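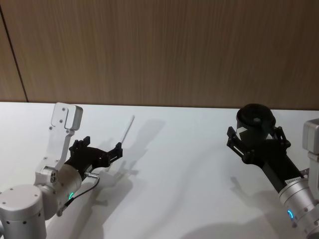
Figure 2. White tabletop against a wood-grain wall panel, with two grippers each holding an object.

3.2 Surface finish and glare

Complaints about glare in shared workrooms usually name the windows first. In the Histollow survey, tabletops were named more often. We compared matte and gloss finishes in 16 rooms, all lit by the same ceiling fixtures. Readings were taken at seated eye height on both sides of the table, with the blinds closed. Ranjbar and Gyamfi used the same height in their earlier work on library desks, so the two sets of results can be compared directly. 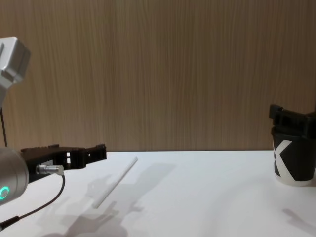 The gloss tables gave the widest spread of readings. A person who moved one chair to the left could go from no complaint to a strong one. Matte tables varied little from seat to seat, and most of the variation we did find came from wall color. In all, 3325 readings were kept for analysis. Readings from 2 rooms at Drurley were dropped after a fixture was replaced in November.

Wall material had a smaller effect than we expected. Rooms with wood-tone walls were rated warmer than rooms with painted walls, but their glare scores were close. Six of the rooms had both wall types, and these are treated separately in Section 4. 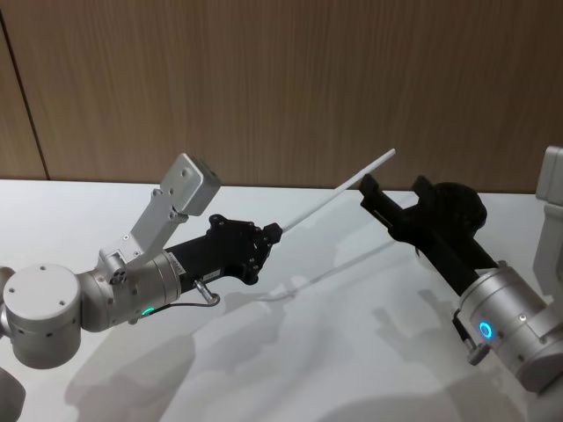 3.3 Rating procedure

Each person rated the room twice, once on arrival and once after an hour of reading. The second rating is used throughout.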